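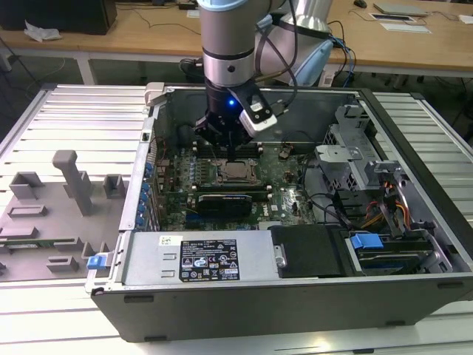

Replacing the processor in an older office desktop: order of work and handling

Posted in: Hardware and Repairs – Pullalham Community Help

Our office retains a number of older desktop computers, and it has been decided to refurbish them for a further period of service. I have been asked to prepare written instructions for removing and refitting the processor. The memory and drives present no difficulty. The processor is another matter, as the sockets are of the type with the pins in the board, and one board has already been written off owing to bent pins.

I should be grateful for guidance on the following points: whether the case should be laid flat, whether the memory should be taken out first, and how the old thermal paste is best removed. The replacement processors were obtained second-hand from Wellik at a total cost of £321, and there is no budget for a second purchase.

Posted by: Prulitz Office Services

Meireles Repairs

The case should be laid on its side with the open side uppermost. The board is then level and the processor can be lifted straight up and lowered straight down. Working on an upright tower is not recommended.

Before opening the case, shut the computer down, switch off at the wall and remove the mains lead. Press the power button once with the lead removed. An earthed wrist strap should be worn throughout.
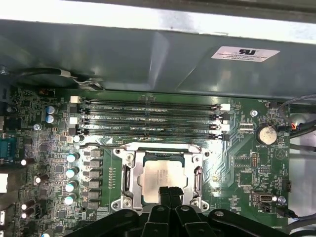
Removing the memory is advisable where the slots lie close to the socket. With the modules out there is more room for the fingers on all sides, and less risk of catching a latch with a sleeve. Note which slot each module came from. On boards where the slots are labelled, the printed label should be copied down in full, as the numbering does not always run in the order one would expect.

To release the processor, press the lever down, move it out from under its catch and raise it fully. Open the load plate. Hold the processor by two opposite edges and lift it vertically. The underside should not be touched, and neither should the pins in the socket. If the new processor is not to be fitted at once, put the plastic cover on the socket.

When fitting, match the notches in the edge of the processor to those in the socket. It should be lowered into place under its own weight – no pressing, and no sliding from side to side. Close the load plate and then the lever. The lever will feel stiff, and a certain amount of resistance is normal.
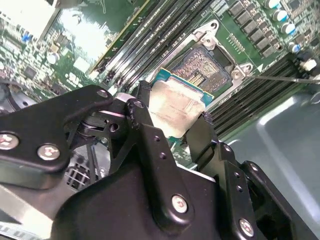 How should old thermal paste be removed from the top of the processor?

Use a lint-free cloth slightly dampened with isopropyl alcohol, and wipe from the edges towards the middle so that paste is not carried over the side. Do this with the processor out of the socket and held by its edges. Light scratches on the metal top are common on second-hand parts and are seldom of any consequence.

Board_Desk_19

Agree with the above. Please also check the maker's list of supported processors before fitting anything. A part may fit the socket perfectly well and still not start until the BIOS has been updated, and the update has to be done with the old processor in place.

Tallow500

We did ours without a wrist strap and had no trouble. Paste the size of a pea.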